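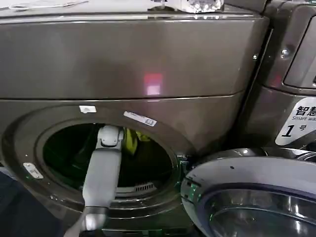 Laundry Habits in Shared Housing: Our Project Report

So my half of the project was the laundry half, and I have to say I got way more into it than I expected! We wanted to find out why small things go missing between the hamper and the closet in the Velcombe student houses. We asked people to write down every load they did in August, and we ended up with 802 loads in the spreadsheet (typing those in took two whole evenings).

The biggest surprise for me was how often something got left in the drum. Out of 802 loads, 100 had at least one item still in there when the next person opened the door. Mostly it was little stuff: socks, washcloths, cleaning cloths. With a front loader you're looking into a dark hole from above, and a small cloth up near the top of the opening is super easy to miss, even a bright one. I've done it myself, twice, with the same dish towel.

We also looked at where people put things down while they load. The top of the washer wins by a mile. Bags, packaging, bits of cable, you name it, it all lands up there and then it stays.

For the second part we taped a note next to the machines at the De Bruijn house that just said "feel around the top before you close the door." Loads with something left behind dropped a lot there, but we only had one house with a note and one without, so I wouldn't bet my grade on it.

If we did this again I'd ask people to write down the load size too. Some called three shirts a load and some stuffed the thing full, and we couldn't tell them apart afterward. The spreadsheet and the survey questions are in the appendix.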